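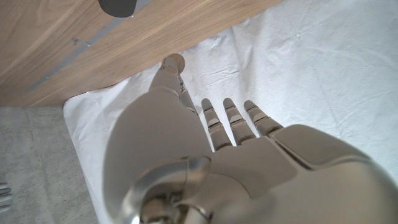

Anisa Majimbun wrote back on the first draft of this handout that the arm quote is the easy part, and that her own budget went wrong on hands, cables and the table. She asked that the hand be priced as its own line, with its own repair money, before any class talks about arms. These notes follow her order.

Home Syllabus Notes Assignments Contact

Unit 4. Planning and Budgeting for a Two-Arm Workstation

What you should be able to do after this unit: write an equipment request for one workstation, defend each line, and say which lines can wait a year.

Read the Kaddale case before the session. The worksheet is due at the end of September.

1. Start with the task

Write down what the station has to handle before you open a catalog. For the Kaddale case the list is short: small closed cartons, lids, flat office items, light cloth. Nothing on it is heavy. A group last year asked for an arm with far more payload than their list called for and had nothing left for spare fingers.

For each item on the list, note its size, its weight, whether it is stiff or soft, and how it has to be picked up. If a two-finger gripper can do every item, the request for a jointed hand will be hard to defend. If even a few items need separate fingers, say which ones and put them at the top of the page. Reviewers read the top of the page.

2. Hands

A jointed hand has many small moving parts, and the parts that fail are usually the small ones: linkages, fingertip caps, the connector at the wrist. Ask the vendor these questions in writing.

– Can one finger be replaced on site, or does the whole hand go back?
– How long is a hand gone when it goes back?
– Are left and right hands priced the same, and are any parts shared?
– What does the wrist connector cost as a separate item?
– Is the control software a one-time fee or a yearly one?

If the hand has to go back for repair, the station runs one-handed until it returns. Decide whether that is acceptable. If it isn't, you need a spare, and a spare for a two-handed station can mean 2 hands if left and right are not interchangeable. This is the most common omission in student requests and it is a large one.

Blagoje Ristić's rule for the lab was to hold the repair money in a separate line and not let anyone spend it on accessories until the last month of the budget year. Use the same rule in your worksheet.

3. Arms and base

Get reach figures measured from the base to the far corner of the table, with the hand attached. Vendors often quote reach to the wrist flange. The hand adds length, but it also adds weight at the end of the arm, so check the payload figure again after you subtract the hand and its wiring.

Ask whether the base ships with its power supply and stop switch. In the Kaddale case the quote from Plomley included both and the quote from Skindadura listed them under options. The two totals look far apart until you line them up item by item. Do this in a table, one row per item, with a blank where a vendor left something out.

4. The small lines

These get left out of nearly every first draft. None is large alone.

Table. It should be stiff, and the height should suit the arms. A desk with a rail or fitting in the top may be fine, but check that it doesn't get in the way of the work area.

Background. A plain curtain costs little and keeps the camera view simple. Budget for the rod or track too.

Cables and power. Count outlets before ordering. Include longer cables than you think you need, a power strip, and something to keep the runs off the walking path.

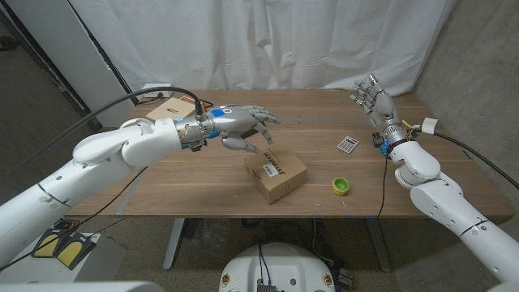 Fig. 4.1. Two-arm station with jointed hands, carton task. Note the cable runs at both wrists and the foot pedals at lower left.

Operator controls. Pedals, switches and any handheld device belong on the request. If the operator stands, add a mat.

Task objects. Cartons wear out. Kaddale allows $100 a term for cartons, lids and odds and ends, and spends most of it.

Floor space. Measure the full swing of both arms plus room for a person to walk behind. If space is charged by the square foot at your site, that is a yearly cost and goes in the operating section.

5. One-time and yearly costs

Keep two columns. One-time: arms, hands, base, table, curtain, installation, first training visit. Yearly: software, repair line, task objects, space, operator hours.

Operator hours are normally the largest yearly cost. The Kaddale plan calls for 400 hours in the first year. Multiply by the full hourly cost including benefits, then compare the result with the price of the arms. Many students find that the staffing deserves more of the justification than the hardware does.

Do not put installation in the yearly column to make the capital total look smaller. It gets caught.

6. Timing

Work backward from the day you need the station running. Leave time for approval, the purchase order, shipping, setup and a shakedown period when things get adjusted and no results are promised. Order the table, curtain and power first. They come quickly, and they should be in place when the arms arrive.

Hands sometimes ship separately from arms. Ask. If the warranty clock starts on delivery of the first crate, a late hand can use up part of the coverage while the arm sits idle.

7. What can wait

A station can start with one hand type, one table and a small set of objects. Things that can usually move to year two: a second table, extra cameras, a nicer operator seat, object sets beyond the first. Things that should not move: the stop switch, the repair line, training.

Worksheet

Use the Nair template. Fill in both columns for the Kaddale station using the Plomley and Skindadura quotes in the reader. Under the totals, write one paragraph on which quote you would take and what you would ask that vendor to change. Then cut your total by the price of one hand and show where the cut comes from. The repair line may not be reduced by more than half.

Bring two printed copies – one to hand in and one to mark up.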